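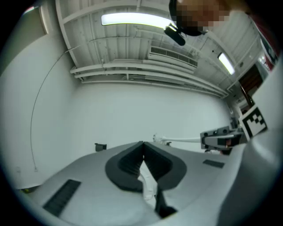 **Shireen Zulu** | Prukitz 장비 구매·예산 담당

안녕하세요, 시린이에요. 저희 회사 소개 페이지를 왜 구매 담당이 쓰느냐고 물으시면… 작은 회사라서 그렇습니다! 견적서도 제가 받고, 택배도 제가 뜯고, 홈페이지 글도 제가 써요.

Prukitz는 공장이나 연구실이 로봇과 자동화 장비를 들이기 전에 계획을 같이 짜 드리는 회사예요. 직원은 12명이고, 저 말고는 대부분 엔지니어입니다. 장비를 직접 팔지는 않아요. 판매 수수료도 안 받고요. 그래서 "이건 아직 사지 마세요"라는 말을 꽤 편하게 합니다(대표인 Casimiro Campos는 제가 그 말을 너무 자주 한다고 하지만요).

## 어떻게 시작했냐면요

Casimiro와 저는 예전에 같은 부품 회사에 다녔어요. 그때 로봇 팔 한 대를 덜컥 샀는데, 본체 값만 보고 예산을 올린 게 문제였죠. 그리퍼, 케이블, 안전 설비, 교육비가 줄줄이 따라오는데 남은 돈이 없는 거예요. 그 팔은 포장도 다 못 벗긴 채 11개월을 창고에 있었습니다. 지금 생각해도 속이 쓰려요. 둘이서 그 얘기를 하도 많이 하다가 결국 회사를 차렸습니다.

## 저희가 하는 일

처음 연락을 주시면 현장부터 가 봅니다. 천장에 배관이 어떻게 지나가는지, 조명은 어떤지, 전원은 어디서 끌어올 수 있는지 보고, 사람이 다니는 길도 직접 걸어 봐요. 도면만 보고 잡은 예산은 설치하는 날 꼭 어딘가 틀어지더라고요.

그다음에는 예산표를 만들어요. 저희 표에는 이런 칸이 있습니다.

- 본체와 컨트롤러
- 그리퍼, 손가락 패드 같은 소모품과 예비품
- 마커, 거치대, 케이블 정리
- 설치와 교육에 드는 시간
- 첫해 유지보수

손가락 패드 칸이 따로 있다고 웃으시는 분도 계신데, 저는 이 칸을 제일 좋아해요. 안쪽에 촘촘한 골이 있는 패드도 있고 모양이 정말 제각각이라, 잡을 물건이 바뀌면 다시 골라야 할 때가 많거든요. 한 벌만 사 두면 나중에 급하게 주문하느라 배송비를 더 내게 됩니다.

견적은 보통 3곳에서 받아 같은 양식으로 옮겨 적어요. 업체마다 '설치비 포함'의 뜻이 다 달라서 이 작업이 은근히 오래 걸립니다. 전화도 많이 하고요. 빌리는 게 나은 경우에는 임대 견적도 옆 칸에 같이 넣어 드려요.

## 요즘 하고 있는 일

지금은 Sárközi 프로젝트에 제일 많은 시간을 쓰고 있어요. 손에 들고 쓰는 그리퍼를 몇 벌이나 갖출지, 예비품은 어디까지 둘지 정하는 일인데, 회의가 길어지면 다들 과자를 찾습니다. Prester 창고 건은 11월에 예산 심의가 있어서 막바지 정리 중이고, Clorden과는 포장 라인 교체 시기를 의논하고 있어요. 지금까지 같이 만든 구매 계획이 약 70건쯤 되네요. 저도 이 글 쓰면서 처음 세어 봤어요.

## 연락 주실 때

예산이 아직 없어도 괜찮아요! 무엇을 옮기거나 집고 싶은지, 공간이 얼마나 되는지, 언제쯤 쓰고 싶은지만 적어 주세요. 이미 받아 둔 견적서가 있으면 같이 보내 주시고요. 첫 상담은 무료이고 답장은 제가 직접 드립니다. 오전에는 현장에 나가 있을 때가 많으니 전화는 오후 2시 이후에 부탁드려요.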